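Drekley off-season scrimmage -- who's going?

gearmuncher
So our team (1754) just signed up for the Drekley scrimmage in May and I'm trying to get a head count of who else will be there. Last year it was 11 teams and we ended up playing with the same partners over and over, which got old fast.

Horațiu Chiriac
We're in! Bringing mostly rookies, so go easy. I want our new drive team to get real match time before the seniors leave. Does anybody know if they're still doing alliances by random draw?

pitcrew_lu
Random draw, yes, and I wish they'd drop it. We drew two robots that couldn't move last time and sat through five matches of misery. Let captains pick like at a normal event.

gearmuncher
I kind of like the draw? It's a scrimmage. My kids learned more about talking to strangers in that one afternoon than all season (and we lost plenty, trust me).

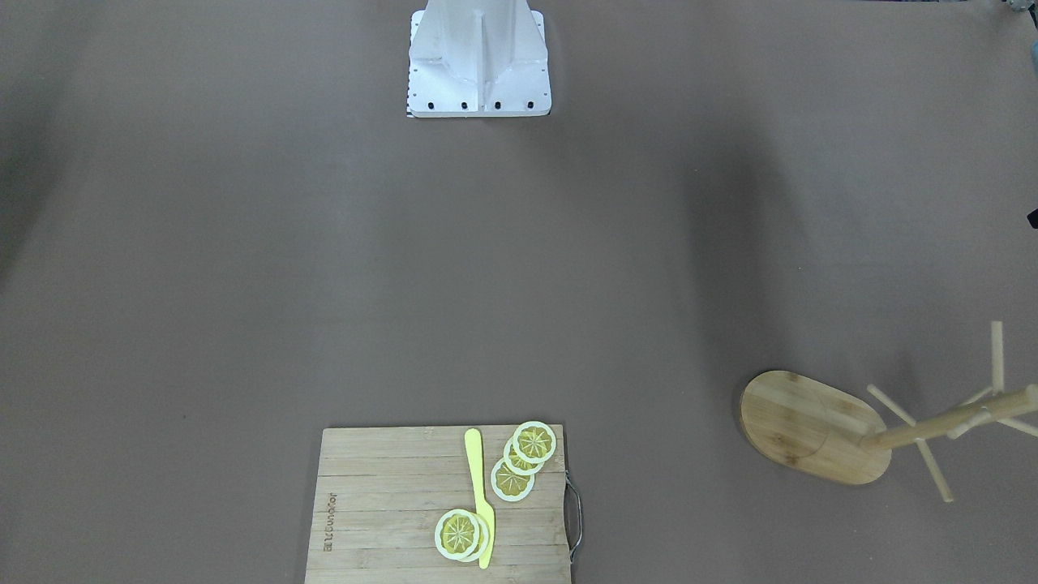 White pedestal and cutting board, workshop table

Horațiu Chiriac
Agree with gearmuncher. If you let captains pick, Numonard and Vererov end up together again and the rest of us go home early.

pitcrew_lu
Well, maybe they should, they scouted for it! My scouts spent weeks on their sheets and then a hat picks our partners. Tough sell to a bunch of teenagers.

Lucian Lazăr
I'm helping with the schedule this year. Random draw for the morning, captains pick after lunch -- that's the plan as of now. Pit space is tight, so five people per team in the pits at one time, please. The practice field opens at 8.

pitcrew_lu
OK, that I can live with. Still think the morning is a waste, but fine.

gearmuncher
Works for us! Lucian, is the Pascu gym lot open for trailers or do we park on the street again?

Lucian Lazăr
The lot's open, use the back gate. The front one is locked until 9.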